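Utlow wool shop will move to the old post office in January

The wool and knitting shop Rultoro, which has been on the lower end of Mill Street for many years, will close its doors there at the end of December and open again in January in the former post office building in Utlow. The owner, Zuzanna Kwiatkowski, told customers the news on the shop's notice board last week.

The reason is the rent. The building on Mill Street was sold in the spring, and the new owner, the property firm Stankevičius, asked for a monthly payment that Kwiatkowski says a small shop cannot carry. "We talked two times, and they were polite," she said. "But the number did not change, and I had to look for another place."

The old post office has stood without a tenant since the counter service moved into the supermarket. It belongs to the town, and the town council agreed to let it for a period of two years, with the possibility to make it longer. The room is smaller than the present shop, but it has a good window toward the square and a back room with heating, where the knitting evenings can continue.
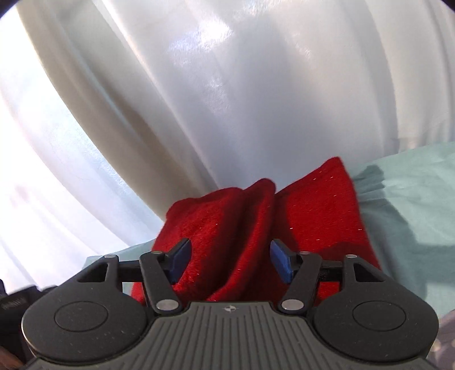 The knitting evenings are for many people the main question. They began as a course for beginners and are now a meeting of neighbors, where some come with a half-finished sweater and some come only for tea. Ebenezer Mensah, a retired bus driver, learned there to turn a heel at the age of seventy. He was worried that the group would end together with the shop.

"I asked Zuzanna before I asked about anything else," Mensah said. "I have one sock finished and the second one is waiting. I cannot do it alone at home, I always lose the stitches at the same place."

The evenings will stay at 7 o'clock. The fee for the beginners' course will also stay the same, and needles can be borrowed as before.

Not everybody is happy with the new address. Kekeli Mahama, who has the bakery next door on Mill Street, said that the two shops have helped each other for a long time, and that people who came for yarn often left with bread also. She fears that the street will become quiet in winter. The bus stop at the lower end is used less than before, and the shoe repair closed already last year -- the small parking area behind it is closed too.
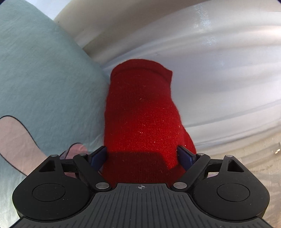
Red is a favorite for winter knitting.

The council sees it in a different way. Wumpini Agyeman, who is responsible for the town's buildings, said that the square needs shops which are open in the afternoon, and that the post office could not stand unused for one more winter. The town has repaired the roof and put in new lights. The repair cost 2672 dollars and was paid from the money for building care, so no new budget was needed.

Before the move, Rultoro will sell a part of its stock at a lower price, mostly single balls and colors which are no longer made. The yarn from the spinning mill Winirero, which many customers ask for, will not be reduced. Kwiatkowski is also looking for people with a car who can help to carry the shelves across the town. Lunch will be given to all helpers.

Orders which are already paid can be picked up on Mill Street until the last day of December. Later they will be kept at the new address, and customers should bring their receipt. The telephone number of the shop does not change.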